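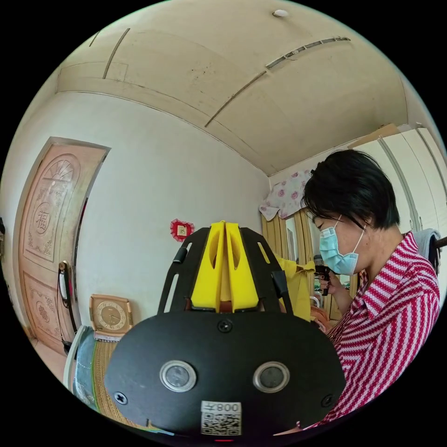

By the Inthorpe tooling desk | 25/10/2020 | Filed under: Software notes

I promised in the last issue that I'd write up the replay tool, and then I spent most of the month fixing the replay tool, so this is a bit later than planned. Sorry! It does mean you get the version that works.

Quick catch-up if you're new. Gamon is the bit of our software that takes a recording from a hand-held gripper and turns it into something the planner can learn from: where the gripper was, which way it pointed, and how far apart the fingers were, all on one clock. Cladengate is the planner. For ages the two talked to each other through a folder full of scripts that I wrote in a hurry back in May and have been embarrassed by ever since.

The big trouble was time. The pose track and the finger track come in at different rates, and my old script just matched each pose to whichever finger reading was closest. Fine on slow, gentle moves. On quick ones the fingers would seem to close a little before the hand got to the thing it was meant to pick up, and the planner, being very obedient, learned to grab early. I watched it pinch thin air in the simulator for a whole afternoon before I thought to check the clocks (I had been blaming the planner, loudly).

The worst offset I found was 50 milliseconds. That doesn't sound like much until you see what it does with soft stuff. Cloth is where it really bites – if you close early on a fold you get nothing, and if you close late you've pushed the fold flat and you also get nothing. A hard block is way more forgiving.

So the new version fits a smooth curve through both tracks and reads them off at the same instants. It also guesses the offset between the two clocks for each recording and prints it at the top of the report, so you can see at a glance if something looks off. I ran it over 400 old recordings and it threw out 19 of them. I went through those one at a time with a big mug of tea, and most had a stretch where tracking had dropped and the old script had quietly drawn a straight line across the gap. Yikes. Those lines had been in our training set all summer.

Which brings me to the tracking itself. Plain white walls are still our least favorite thing, as the tracker wants corners and patterns to hang on to. Homes are a mixed bag that way. A carved door or a flowery curtain is a gift, and then you turn a bit and it's all wall and ceiling and the pose starts to drift. Gamon now keeps a score for every stretch of a recording, and Cladengate can be told to skip anything under a cutoff. I've set the default fairly strict. If you find it's eating too much of your data, the setting is called min_track_score, and please tell me what you changed it to, I'm curious.

People moving through the view were another headache. The tracker would happily lock on to a striped sleeve and decide that the room was moving. Antoniuk, our little masking add-on, now blanks out people before the tracker gets a look at anything. It's slow (almost 1,000 frames took me through an entire lunch on my laptop), but the poses that come out the other end are so much steadier that I've left it switched on for everything.

Still on my list: the report page is ugly, the offset guess gets confused when the fingers stay shut for the whole recording, and the install notes are out of date again. If you updated before this issue went out, delete your cache folder once and run it fresh, or you'll be looking at the old clock numbers and wondering what I'm so happy about.

Next time I'm hoping to get into the planner side, mainly how it picks between two grasps that both look okay. Send me your weird recordings in the meantime, the weirder the better!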